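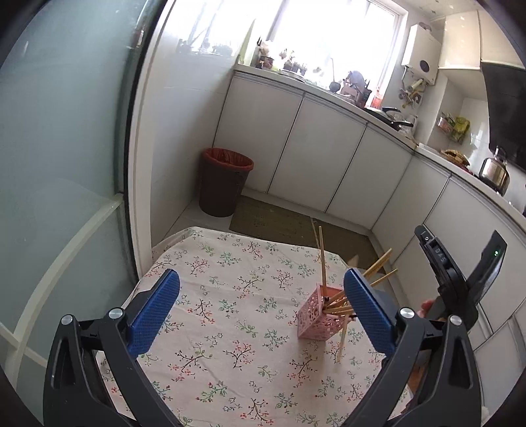

Chopstick task, kitchen table. Left and right units both up, pink holder between the pads.

2020-02-29
Tillik hand-held gripper kit, trial set, second entry. Notes by Jurgita, bench comments from Man-sik.

Kit as delivered: two grippers, charging lead, calibration card, one spare set of pads. Supplier is Brurham. Quoted price is 3,000 for the pair, software licence separate. Lyle is chasing whether the licence covers a second workstation.

Fingers. Black curved frames with blue textured pads at the tips. Screw heads at the pivot joints are on the outside and easy to reach, so a finger swap should be possible without stripping the housing. Will try it in March when the spare fingers arrive. Check the screws for back-off after each session and log it.

Pads. Grip on a single chopstick is good if it is taken across the middle of the pad. Near the tip the stick rolls. Same fault on the old Pranine pads, though those were smoother and worse. Man-sik thinks the texture is too coarse for anything thinner than a pencil. I would like to see a finer pad before we decide.

Holder. The cut-out sides are a nuisance. Sticks poke through or hang over the front, and the free end then rests on the tablecloth and drags when lifted. Left it in the task anyway. Sticks leaning well out to the right get in the way of the right unit on approach, so come in from the left.

Light. Window behind the counter is very bright and the view outside washes out. Exposure setting on auto. Next run with the blind down for comparison, same start position. Green indicator on the unit can still be read against the white cupboards.

Handling. Wrist gets tired before the battery does. Weight sits too far forward for my hand; Gerardo has no complaint, but his hands are bigger.

Open items
- Ask Brurham for finer pads and a price on them.
- Pad wear: Róisín to measure both sets with the calipers.
- Repeat the chopstick task with the Yoo loan unit, same holder, same cloth.
- Trigger travel on the left unit feels longer than on the right. Recalibrate both and recheck before writing to the supplier.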